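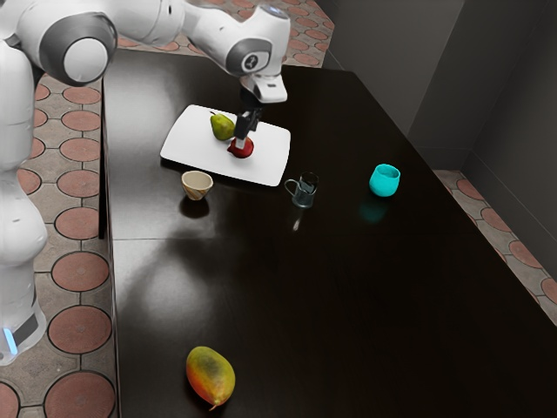 Image: Onalard

The Trullside Folding Screen for Short Film Nights and Small Festivals

Thu 20 January | By the Vulley shop desk

14 shares | 5 comments

If you have ever run a short film evening in a room that was never meant to show films, you already know most of what went into the Trullside. You know about the bedsheet that ripples whenever someone opens the door, and the pull-up screen that leans a little to the left all night, and the subtitles that sit so low the third row has to read them between two heads. We have put on plenty of evenings like that ourselves (and enjoyed nearly all of them!), and the Trullside is the screen we kept wishing we had in the back of the van.

It is a folding frame screen with a snap-on front projection surface, and it packs down into one long padded bag with a shoulder strap. The picture area is 8 feet wide in the 16:9 shape, and that suits most of the shorts people send in these days. For wider films there are black masking strips that clip along the top and bottom, so the picture has a proper clean border to sit in. We get asked about the strips more than anything else, and yes, they come in the bag. You don't have to buy them separately.

Setting it up takes two people 10 minutes once you have done it a couple of times. The first go will be slower, and we'd gently suggest having that first go at home with a cup of coffee and not in front of a line of filmmakers. The frame unfolds on its hinges and locks at each corner with a lever. You lay it flat, snap the surface on starting from the corners and working toward the middle of each side, then stand it up and slide the legs in. If the snaps feel stiff, that is the surface being new. It eases with use and with a warm room.

The legs adjust in steps, and we do recommend going higher than you think you need. Festival programs are full of subtitled films, and a floor without a rake is unkind to anybody under average height. On the top setting the bottom edge of the picture clears a seated audience very nicely in the halls we have tried, and there is a stabilizing foot on each side that you can weigh down with a sandbag.

The surface itself is matte white with a black backing. We did try a brighter, shinier material early on – it looked wonderful from the middle seats and rather gloomy from the sides, and short film crowds always seem to end up sitting at the sides. Matte is kinder to everyone. It works well with a projector of 3,000 lumens in a room with the lights down and the drapes closed. If your room has tall windows and you are showing an afternoon family program, you will want something stronger, or a good supply of blackout cloth.

What comes in the bag

Folding frame with corner locks
Front projection surface, matte white, black backing
2 legs with stabilizing feet
Masking strips, top and bottom
Spare snaps and a small hand tool
Printed setup sheet
Padded carry bag

Caring for it

Wipe marks off with a soft damp cloth and a drop of mild dish soap, and let the surface dry all the way before you fold it. Fold it with the white side in. Please don't iron it, even on low – creases from the bag drop out by themselves if you leave it up for an evening. We had a very apologetic phone call about an iron last August and were able to supply a new surface on its own, which we can do for you as well, at any time, without your having to buy the frame again.

Buying or borrowing

The Trullside is made to order, so please leave us a little time if you have an opening night coming up. Tell us the date when you order and we will let you know right away whether we can meet it. Festivals that only need a screen for a weekend can rent one through our Latuheru depot, where we keep a few ready to go with sandbags and a spare surface. Rental screens are checked over between bookings, and if you fall in love with yours, we will take the rental fee off the price of a new one.

Rear projection surfaces fit the same frame and are listed on their own page. If you are unsure which one your room needs, send us the length of the room, the ceiling height and where the projector will stand, and we'll be glad to talk it through with you.

Contact Vulley | © Vulley, all rights reserved | Back to top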